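3.2 Price pass-through in small workshops

The second part of our data comes from firms which are too small to appear in the official producer price survey. We asked 300 firms in Bromow and Ngata how they changed their list prices after the increase of input costs in February. The answers were collected by Uchenna Eze and coded by two readers.
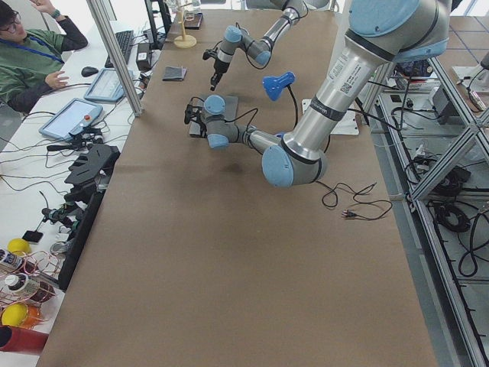
Inflation expectations were higher among owners who buy their supplies every week. These owners see the price of cheap goods more often than the price of equipment, and they remember it better. We therefore asked about the two groups of goods separately, and the gap in the expected rate was over 3 points.

Newspaper coverage had a weaker effect than we supposed. Owners who read the regional daily Plusari did not expect higher prices than the others, even in the weeks when inflation was on its front page.

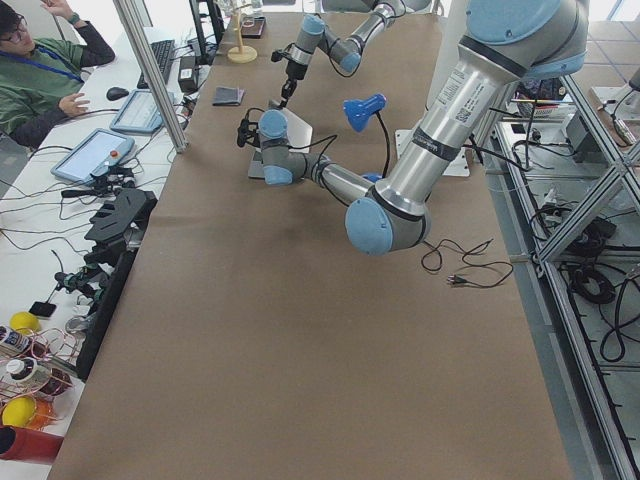
For durable goods the measurement is more difficult. A firm may delay the replacement of a machine, and in this case no price is paid and none is reported. We follow the Bronwood method and spread the cost over the expected life of the equipment.

The results for office equipment are similar, although the sample is smaller and the error is larger.
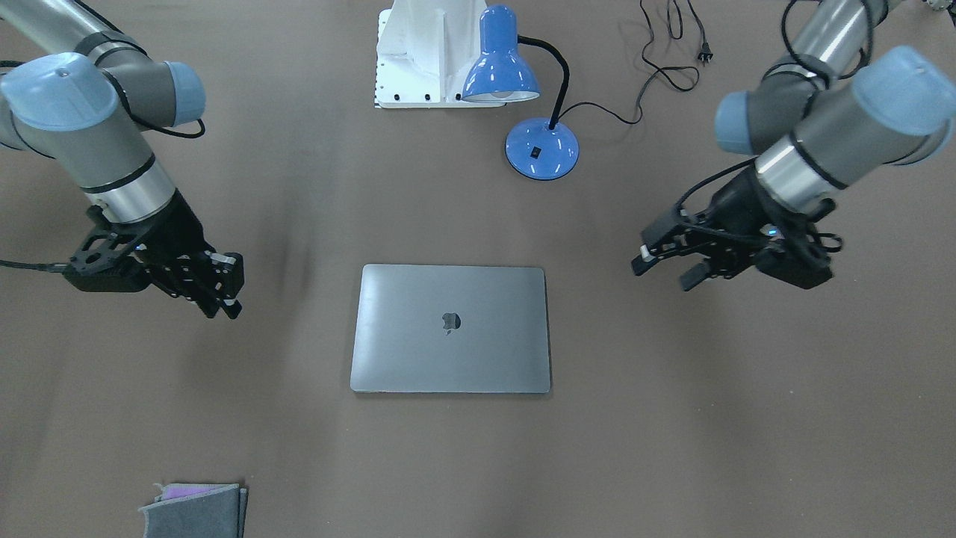 Figure 2. Two robot arms and a closed laptop on a table.

The remaining question is whether owners treat the increase as temporary. We discuss it in the next section.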